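Govano grasp labeller

Overview

Govano marks contact and release events in gripper recordings so that they can be used to train grasp policies. It reads wrist video and finger-width logs, lines them up on one clock, and writes a label file for each episode. It doesn't drive hardware – for that, see the Stelis controller.

Data

The current release has 575 episodes of tabletop handling, mostly soft items picked up and set down in cluttered home settings. Of these, 81 are held out for testing. Don't tune thresholds on them.

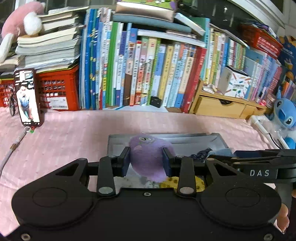
Soft objects are the hard case for the contact detector. Finger width keeps shrinking after first touch, so a plain width threshold fires late. We take the first change in closing speed instead and confirm it against the video within 100 ms. If the two disagree, the episode is flagged for manual review.

Usage

Set the input and output folders in the config file, then run the label script. Existing labels are skipped unless you turn on overwrite. Logs with gaps longer than 5 samples are rejected, and the episode name is written to the error file.

Known issues

Colour-based finger masking fails on dark objects. Left and right labels may be swapped if the streams are renamed before import.

Maintainers

Mirjam Wyss (detector), Joon-young Maeng (import and sync)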